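Julterska Planning Guide
Section 4: Budget before you buy

Read this before you fill in the order form. Most returns come from skipping step 2.

1. Pick the rooms. Write down each room and hallway the arm has to work in. Start with 3, add more later.

2. Measure the tightest spot. Doorways, gaps beside cabinets, the turn at the end of a hall. Base needs 700 mm clear, door frame to door frame. Open doors count as obstacles.

3. Run the rooms in Vivico first. License comes with the deposit. Model your furniture at real size, door swings too, then drive the base through it.

Note: low-detail textures are fine for planning. Dont pay for the high-detail pack at this stage.

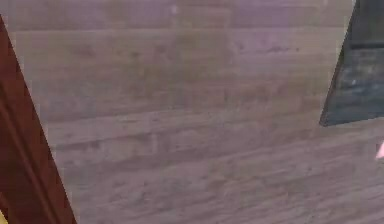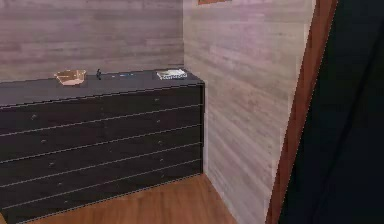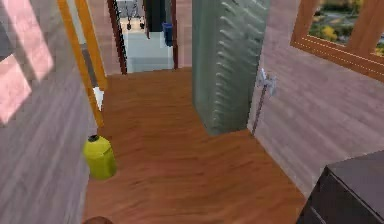
PLANNING AND PURCHASE > SIMULATED HOME, VIVICO

Check reach at the dresser top, small items included. Check the hallway through to the far door, and anything left standing on the floor by the wall.

4. Choose the base. Bellamy for flat floors, one level. Irby if you have raised thresholds. Irby costs more and ships later, so put it on the January order if you can.

5. Choose fingers. Standard pair is in the price. Order a spare pair with the arm, seperate shipping is expensive.

CAUTION: Do not order the base before step 3 is finished. Bases are built to order and can't be swapped after the deposit clears.

6. Fill in the cost sheet. Lines people leave off:
- charger and floor mat
- spare battery
- site visit (billed per visit, not per day)
- Vivico renewal, year two onward
- moving or replacing furniture that blocks the route

7. Set aside 4 weeks of staff time for set-up. Goes on the sheet as a cost, same as hardware.

8. Check shipping weight. Crated arm and base together are 116 kg. Confirm lift access or a ground floor door with the building before you book delivery.

Note: quotes hold until the end of the month they are issued. After that ask for a new one, old numbers wont be accepted at the order desk.

Next: Section 5, Delivery and unpacking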